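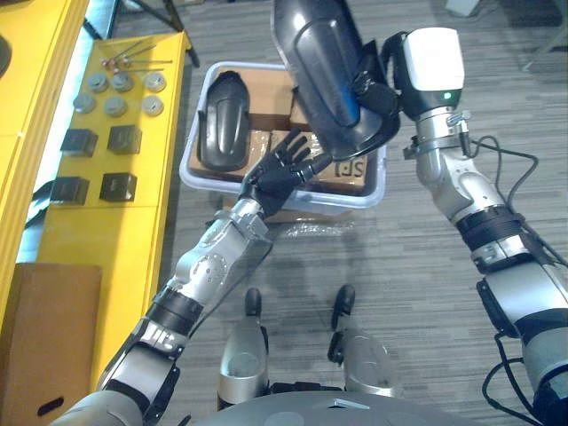 Bin on the floor, flattened box in the bottom, one part lying on it lengthwise.

Ticket 1107 - soles tipping over in the white bin
Opened by Roos Jansen, May

Hi again! So I'm having trouble with the see-through bins from Plodumow. The bin itself is fine, nice and sturdy, but anything I lay flat in there slides to one side the second I pick it up, and then the rims rub. I've got 16 scuffed ones set aside now and Verbruggen won't take them like that.

First thing I tried was a cardboard insert with slots, so the soles stand up side by side and poke out over the rim. Much easier to grab! They do still lean if I carry the bin any distance, though, and the slots get floppy after a day or two.
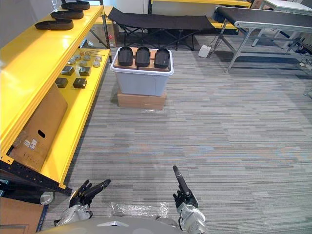
Traian Marinescu: Floppy slots usually mean they're cut too wide. Make them a hair narrower than the sole and let the cardboard squeeze a little. Did you run the grain up and down?

No I did not, ha. I cut it from whatever box was closest. Will redo it with the grain going up.

In the meantime I'm using a board across the top of the bin, three in a row with the toes all pointing the same way. Great for checking them against the ones on the yellow shelf, pretty useless for carrying - they'd be on the carpet before I got to the door.
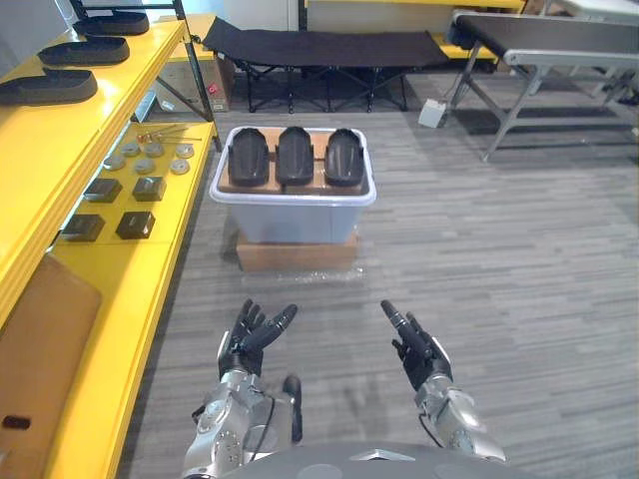 Still open
- New insert, narrower slots. I'll cut it tonight.
- Does Pesero sell a lid that clears soles standing up? The flat one doesn't close.

Plodumow Help Desk | Contact us, ext. 591 | Back to top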